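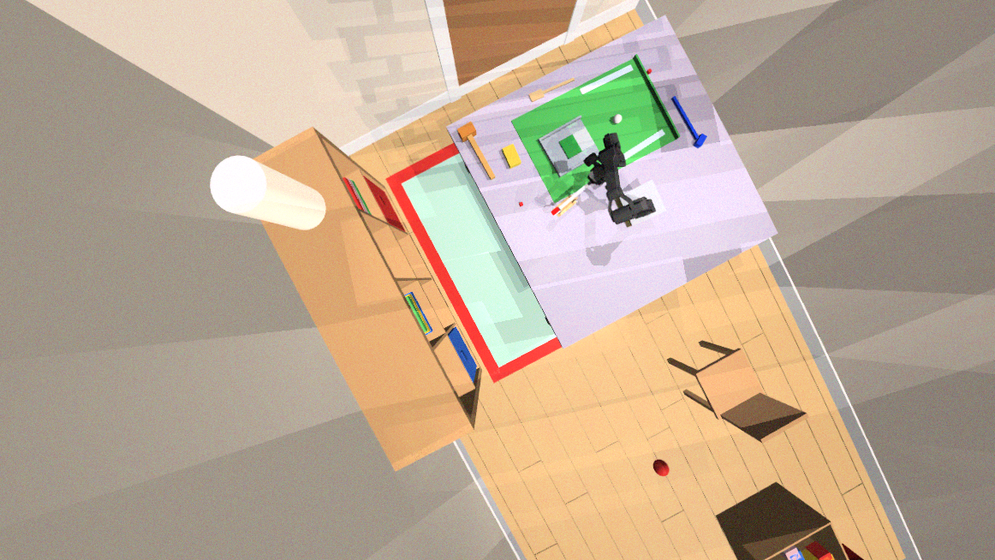 Zellura Folding Utility Table, Model 710

The Zellura 710 is a folding table intended for schools, meeting rooms and community halls. It is supplied fully assembled and may be set up by one person, although two people are recommended for carrying it up or down stairs.

The top is sealed on all sides and may be cleaned with a damp cloth and mild soap. Bleach and abrasive pads will dull the finish and are not covered by the warranty. Each leg locks separately. Users should check all four locks before placing any load on the table.

Maximum evenly spread load: 400 pounds
Warranty: 2 years, frame and hinges
Storage: flat or upright, indoors only

Tables delivered before August were fitted with the earlier foot caps. Replacement caps in the current pattern are sent free of charge on request; please give the serial number printed under the top.

The Doswood storage cart holds the 710 and the smaller Vosel table, but the two models should not be stacked together. The cart is ordered separately.

Orders from schools and public bodies are handled by Melaniia Kravchuk. Questions on parts and repairs should be addressed to Illia Lytvynenko in the service office.

Last updated: 16 December 2021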